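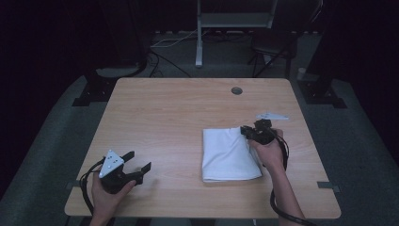

White towels won't stack square after folding

Posted in Laundry and Linen by Augustina Tetteh
Viewed 2,013 times

I fold white towels on a desk in the spare room and put them on an open shelf, where the front edges are visible. Each towel looks acceptable on the table. Once there are several in a pile the front face slopes, and one side ends up higher than the other.

The method at present is in half lengthways, in half again the same way, then across twice. The hem always finishes on the outside and tends to roll, so the edge nearest me is rounded instead of flat. I have tried pressing down hard on the finished fold, which flattens it for a minute or so and then it comes back up.

The towels are plain cotton, all from the same Okitz pack, and were the same size when new. They are washed at 60 and tumble dried. I have not measured them since.

Is there a fold that keeps the hem inside, and is the surface likely to make any difference? The desk has rounded corners and a cable hole towards the back, so there isn't a proper straight corner to line anything up against. I would prefer not to buy a folding board.

3 replies, sorted by most helpful

Desmond Brannigan
Member, 3,354 posts

There are two separate faults in what you describe.

The slope comes from the hems. A hem is several layers of cloth stitched together and is thicker than the body of the towel. With your fold, both short hems land at the same end, and the pile rises at that end. Turning every second towel through 180 degrees as you stack corrects the height but leaves you with a mixed front edge, and you say the shelf is open. A fold in thirds is better:

Lay the towel flat with a short side nearest you. Smooth it from the middle outwards with the flat of the hand.
Fold the left long side in by a third, then the right long side over it. Adjust the first fold if the second does not reach the edge.
Bring the near short hem up and stop a few centimetres before the far hem.
Fold that far hem down over it, so the two hems lie one after the other and do not sit directly on top of each other.
Fold once more across the middle, with both hems going to the inside.
Put it on the shelf with the last fold facing out.

The front edge is then a single clean fold. The thickness is not perfectly even, but the difference is small enough to disappear under the weight of the pile.

The rolled hem is shrinkage. The stitching and the cloth have shrunk by different amounts and the edge curls as a result. Pull the hem sideways between both hands while the towel is still slightly damp, working along in short lengths, and finish drying it flat or over a rail. Pressing a dry hem does very little, as you have found.

On the surface: you don't need a corner. Any straight section of the desk edge will do for the long side. Keep the towel clear of the cable hole, as a thin cloth can dip into it when you smooth over the top. If the desk top is slippery, put a cotton sheet under the work.

Measure a few of the towels before you start. Towels from one pack can come out of the dryer at different lengths, and no fold will hide that. Sort them by length and keep each length in its own pile.

Zuweira Agbeko

I roll mine. Takes less time and you don't see the hems. Doesn't work on a shallow shelf though, they come off the front.

Beat Frei

Agree with the thirds method above. One addition: limit the height. I keep piles to 11 hand towels, fewer for bath towels. Past that the bottom ones compress at the fold and the whole pile leans forward, however well each one was done.

I would also leave out fabric softener for a few washes. It makes the cloth slide, and a pile of slippery towels moves every time one is taken from it.

Comment from Augustina Tetteh

Thank you. I measured six and two of them are shorter than the rest by nearly the width of the hem – those now have their own pile. The thirds fold does put the hems inside. I have still to try the damp stretching, as everything was already dry.

Comment from Desmond Brannigan

Do it straight from the dryer, stopped early. Spraying them afterwards wets the surface and leaves the stitching as it was.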